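Workshop Tips: Getting a Picking Arm's Software to Behave Around a Belt

I keep a running page of tips for people who have an arm, a belt, and a pile of code that almost works. Most of these came out of our own shop, where I look after the software side and Roksolana Shevchuk looks after everything that can pinch you. Readers send in the rest. I've sorted them a little, but not much, so skip around.

Before you touch the code

Write down the frames. I mean on paper, taped up where you can see it from the keyboard: base, flange, camera, fingertip, belt. Draw little arrows for x, y and z and color them in if you have markers handy (red, green, blue, same as everybody's viewer). I can't tell you how many evenings I've lost to a flipped z. Once the sheet is up, name the frames in the code exactly the way you named them on the sheet. We had one called "tool" and one called "tool0" for most of a year and I still feel a bit ill about it.

Pick your units once and put them in the variable names. Grip_width_mm. Belt_speed_m_s. It looks fussy and you'll thank yourself the first time someone else edits the planner.

Wrist camera tips

If your camera looks out between the fingers, the fingers are going to be in every picture you ever take. Mask them! Ours got picked up as obstacles by the depth filter, and the planner very politely refused to move because it was already in collision with itself. What worked for us was a separate mask for each opening width, looked up from the gripper position at the moment of capture. One mask for "open" and one for "closed" wasn't enough, as the pads swing a long way in between.

Redo the masks whenever you change pads. Worn pads have a ragged outline, and a mask drawn on nice new ones leaves a fringe of stray points along the edge. Grow the mask by a few pixels and that mostly goes away.

Wait for the arm to settle before you grab a frame. We do 100 milliseconds after the controller says it has stopped. Austra Vasiliauskas wrote in to say she checks joint velocity instead and only takes the picture when it drops under a threshold, and that's the better way if your controller gives you the numbers.

Also, check the timestamps. If the picture and the joint angles come from two computers, sync the clocks first and then go looking for calibration errors. I did this in the wrong order in June and recalibrated a perfectly good camera twice.

Teaching it what a belt is

A ribbed belt is a nuisance for anything that looks for edges. Blur a little across the ribs before you run your edge step, or fit a plane to the depth points and throw away whatever sits within a couple of millimeters of it. I like the plane. It doesn't care about stains, and a stain on a gray belt looks an awful lot like a flat dark part if you only have color to go on.

Seams and strips of tape are the same problem in a different hat. Ours used to get a box drawn around them with tremendous confidence. We put a minimum height on anything that's allowed to be called an object and that ended it. The downside is very thin things get ignored, so if you pick envelopes or gaskets you'll need something smarter.

Crop to the belt! A room has chairs and plants and boxes in it, and a detector will happily find you something to grab in all that. Draw the work area as a polygon in the belt frame and project it into the image, so that it moves along properly when the wrist does. Don't draw it in pixels. I did, and it was correct from exactly one pose.

Containers

Open tubs and open cardboard boxes need their own rule. The first question to settle is whether you're picking the container or picking from it, and the software has to be told, it won't guess. We keep a flag for that in the job file.

For tubs with a rolled rim, put your grasp candidates on the rim and aim one finger inside and one outside. Shorten the approach so the inside finger stops well clear of the bottom. For boxes with the flaps out, treat the flaps as solid in the collision model even though they bend. Nahuel Olivares told me he models each flap as a fat slab, and I stole that right away. The planner goes up and over, takes a bit longer, and leaves the flaps alone.

Pale plastic can come back patchy from a depth camera. Try taking two pictures from slightly different angles and merging the clouds before you blame the segmentation.

Planning and motion

Put the side rails and the end roller in the collision scene as plain boxes and cylinders. Resist the urge to load the full CAD model. Ours took forever to check and the answers were no different.

Set a planning timeout and decide what happens when you hit it. Ours is 2000 milliseconds, then it backs off to a known pose and tries again, and after 2 failures it stops and beeps. Cristóbal Medina thinks the beep is excessive. He sits closest to it, so I've turned it down.

Slow the last stretch of the approach. Full speed to the pre-grasp pose, then a straight line in at a crawl. You lose less cycle time than you'd expect and you catch bad grasps while they're still cheap.

If the belt is going to move during a pick, run everything in simulation first with the speed set a bit wrong on purpose. You'll find out quickly whether your tracking is using the encoder or just getting lucky.

Logging

Save the picture, the joint angles, the gripper width and the chosen grasp together under one ID, every attempt, good or bad. Disks are cheap and memories are terrible. I go through the misses on Saturday with a coffee, and I usually find the same mistake wearing several outfits. Keep the config file in the same folder, too. A log with no config is mostly a souvenir.

Tidying up (yes, it counts)

Sweep the far end of the belt before a test run. Cups, markers, rolls of tape, they all migrate there, and each one ends up in your background model if you capture it then. I'd say capture the background fresh every morning, with the lights you plan to work under. Glossy floors throw back a lot of light and the picture changes more than you'd think between breakfast and noon.

Next time I'll get to force limits and how we pick a grip threshold for squashy things. Send me yours if you've got a good one.

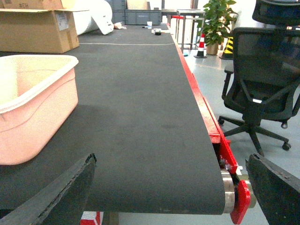

Looking down the belt from the wrist, fingers open, pink tub on the left.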